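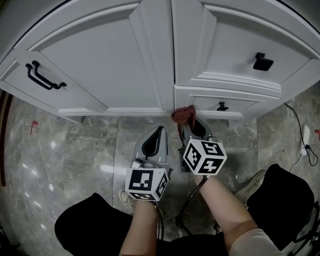 Figure 4. White cabinet with doors and drawers over a tile floor.

Section 3: Putting the leak sensors where the water goes

If you've made it through Section 2, your Ilter hub is plugged in, the light on top is a steady green, and you've made up a house name you'll be stuck with (mine is Flekcombe, after the street). Now we get to the part I like, which is crawling around under sinks.

I wrote the first version of this guide for my neighbor Raelene Tamihana, who bought the same kit I did and got stuck at the pairing step for a whole evening. The little leaflet in the box is fine as far as it goes, but it skips a few things I only found out by doing them wrong. Last updated February 26, 2020, to match the newer hub with the button on the back. If your button is on the side, everything still works the same, you just have to reach around differently.

What you need for this section

The hub, already running
The sensors, still in their bags
A dry rag and a damp rag
A flashlight
A teaspoon and a cup of plain tap water
A pencil and some masking tape
Your phone, charged, with the Ilter app open and signed in

3.1 Take a meter reading first

Do this before you touch a single sensor. I know it feels like homework, but a sensor only knows about water that lands on it, and plenty of leaks never land on anything. They go quietly down the toilet or into the yard.

1. Pick a night when everyone is home and going to bed at a normal hour.

2. Turn off the ice maker, the sprinkler timer and anything else that fills itself.

3. After the last person has brushed their teeth, go out to the meter and write down the number. Take a picture of it too, your handwriting by flashlight is worse than you think.

4. Tell everybody not to run water or flush until you've been back outside. (Good luck with this one!)

5. First thing in the morning, read the meter again.

My two readings were 1,075 at night and 1,080 in the morning. My meter counts in gallons, so that was five gallons gone while we were all asleep, and after a lot of poking around it came down to a tired flapper in the hall toilet. Izzati Entili down the road got the exact same number both times and was very smug about it.

Note: Meters differ. Some count in cubic feet and some have a little red or blue dial that spins for tiny flows. Look at the face for the unit before you do any arithmetic.

Caution: If the lid on your meter box is heavy, lift it with a proper tool or a big screwdriver and keep your fingers out from under it. Check inside for spiders before you stick your hand in.

3.2 Wake up and pair a sensor

Pair them one at a time, in the same room as the hub. I tried to be clever and pulled the tabs on the whole batch at once, and then I had a row of blinking discs and no idea which was which.

1. Open one bag. Leave the others closed.

2. Pull the plastic battery tab straight out. If it tears, turn the sensor over, twist the cover to the left, and lift the battery to get the scrap out.

3. Press and hold the button on the back of the hub until the green light starts to pulse.

4. In the app, tap Add, then Leak Sensor, and hold the sensor near the hub.

5. Wait for the beep. Mine usually takes as long as it takes me to find my glasses.

6. Give the sensor a name right away. Write the same name on a bit of masking tape and stick it on top.

Note: Be boring with the names. "Hall bath vanity" is a good name. "Drippy" is a bad name when your phone goes off at work and you have to call someone and tell them which cabinet to open.

If you get no beep, press the hub button again and start over from step 3. If you still get nothing, try the battery from a sensor that did pair. I had one dead battery in my kit, and Wahyudi Nugroho had one that was simply in upside down from the factory.

3.3 Choosing spots in a bathroom

Start with the vanity. There are two supply lines, two shutoff valves, a drain trap and a faucet with its own connections up top, all packed into a space you open maybe twice a year to look for the spare toothpaste.

1. Empty the cabinet floor completely. Everything comes out, even the stuff at the back you've been ignoring.

2. Wipe the cabinet floor with the damp rag, then dry it well. Old soap or cleaner residue can fool the contacts.

3. Run both taps for a minute and watch the trap and valves with the flashlight. If anything is dripping already, fix that before going on.

4. Find the low point. Put a marble or a round pencil on the cabinet floor and see which way it rolls. Water will go the same way.

5. Set the sensor at the low point, feet down, lying flat. Don't stick it down yet.

6. Put things back in, but leave a hand's width clear all around the sensor. A stack of washcloths will drink up a small leak long before it ever gets to the contacts. 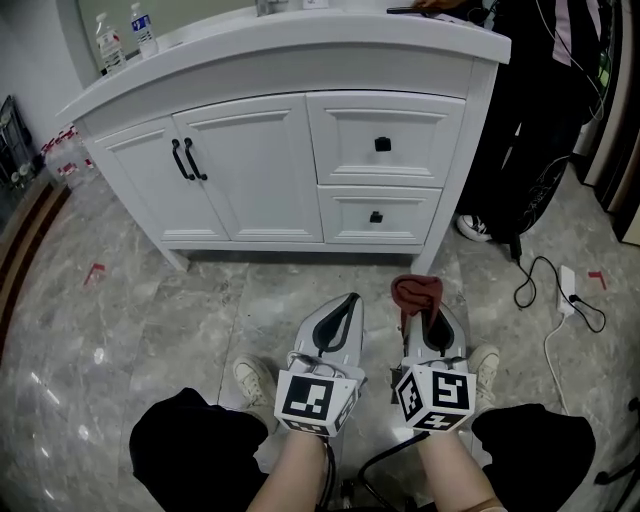
Figure 5. Curved vanity top with the faucet at the back and water bottles at the left end.

Raised doors and drawers sometimes hide a toe space underneath with its own floor. If yours has one and you can reach it, it's a good place for a second sensor, and so is the wall behind the toilet, down by the supply valve. I'd skip the spot right next to the tub unless you enjoy getting an alert each time a kid gets out of the bath. Hazel Ferreira put hers there anyway and lasted nearly a week.

Note: On tile, watch the grout lines. A slow trickle likes to run along the grout and can go right past a sensor sitting in the middle of a tile. I set mine so that one foot is over a grout line.

Caution: Don't put a sensor on top of a power strip, a hair dryer or anything else that plugs in. If you find wet outlets or wet cords while you're clearing out a cabinet, leave them alone and turn off the breaker for that room first.

3.4 Choosing spots everywhere else

Kitchen sink: same as the vanity, only with more junk to move. If you have a filter under there, put the sensor on the filter side.

Dishwasher: slide the sensor under the front edge if the kick plate comes off. Mine comes off with two screws. Leave a string taped to the sensor so you can pull it back out when the battery gets low. (I did not do this the first time. It involved a coat hanger.)

Washing machine: behind it, under the hoses. While you're back there, look at the hoses themselves. If the rubber is bulging or cracked, get new ones.

Water heater: in the drain pan if there is one, otherwise on the floor at the lowest side. Keep it well away from the burner opening on a gas heater.

Refrigerator with an ice maker: on the floor at the back, on the side where the line comes in.

3.5 Check the range

The box says the sensors will talk to the hub from up to 300 feet. That's in a field, with nothing in the way, and I don't live in a field. My laundry room is down a hallway and behind a brick chimney, and it wouldn't hold a signal until I moved the hub to the bookcase.

1. Put every sensor in its spot.

2. Close all the cabinet doors, the way they'll normally be.

3. In the app, tap each sensor name and look at the bars. Two bars or more is fine.

4. For any sensor showing one bar or none, move the hub before you move the sensor. The sensor needs to be where the water will be, the hub doesn't care.

5. Check again the next day. Signals wander a bit.

If you can't find one hub spot that works for the whole house, the Kusuma repeater will fill in the gap. It plugs into any outlet and pairs the same way as a sensor. Zahira Tarigan has hers halfway up the stairs and says it made all the difference for the basement.

3.6 Test with real water

Please don't skip this one. The test button in the app only tests the radio.

1. Warn everyone in the house that there's going to be a loud noise. Put the dog outside.

2. Pour one teaspoon of water next to the sensor, so that it touches the feet.

3. The sensor should chirp first and the hub should join in a moment later. Your phone should buzz after that.

4. Tap Silence in the app, or press the hub button once.

5. Dry the floor and the bottom of the sensor with the dry rag. Get in between the feet.

6. Check that the app has gone back to Dry. If it hasn't, it's still damp under there, so wipe it again.

7. Do the next one.

Caution: Use tap water and keep it to a teaspoon. Cabinet floors are often pressed board under the paint and they swell up if water gets into the edges.

Once a sensor has passed, you can fix it in place with a dab of Pritivine mounting putty if it's somewhere it might get kicked. Put the putty on the side of the sensor and keep it off the feet. Inside a closed cabinet I don't bother.

3.7 Before you move on

Walk through the house one more time with the app open and make sure each name on the masking tape matches the name on the screen. Then write the list of locations on paper and tape it inside the door of the kitchen sink cabinet, along with where your main shutoff is and which way it turns. Show it to whoever else lives with you, and have them turn the valve once themselves.

I redo the teaspoon test every May, and I take a new pair of meter readings while I'm at it. Batteries get changed when the app complains.

Section 4 covers the automatic shutoff valve. If you didn't buy the valve, go straight to Section 5 and set up your alerts.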